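Desk Risers and Small Tables: Your Questions

Wonside sells small furniture for desks and shelves from our shop in Siddale. These are the things customers ask us most often about the low black table.

What is it for?

Mostly for getting something up off the desk. People put a speaker on it, or a plant, or a lamp, and use the space underneath for notebooks and post. A few customers use one at the back of a kitchen worktop.

Will it hold a speaker?

Yes. An upright speaker is fine on it. Keep it back from the edge if you turn the volume up, as small speakers can creep.
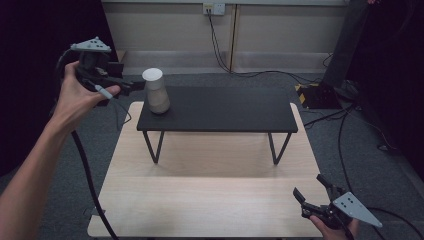

Low black table on a pale wood-grain desk, with a grey fabric-covered speaker.

Do you sell the speaker?

No, we only do furniture.

Does it come assembled?

No. The top and the legs are packed flat with the screws and a key. Allow 10 minutes. Put the top face down on a towel, fit both legs loosely, then tighten everything once it is all in line.

Will the legs mark my desk?

They are thin black metal and they sit straight on the surface, so lift the table when you want to move it. Dragging it can scratch a soft finish. We send a strip of felt with each order, which you can cut to length and stick under the legs.

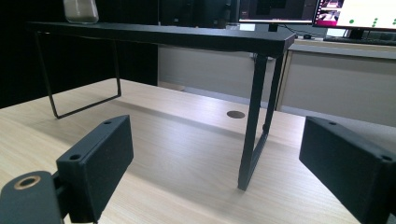
If yours rocks after fitting, loosen the screws by half a turn, press down on the top with both hands and tighten them again. Check that the felt is the same thickness on both sides too.

How do I clean the top?

Use a soft cloth, slightly damp, and dry it afterwards. Matt black shows dust and fingerprints more than other finishes. Please don't use polish, as it leaves shiny patches that are hard to get off.

Is there a larger one?

Yes, the Vukberg is 700 mm long and has the same finish. It has been in stock since June.

How long does delivery take?

Usually about 3 working days. You can also collect from the shop if you order online first.

Can I return it?

Yes, if it is unmarked and you still have the box. Please include the order number.

Page updated January 2018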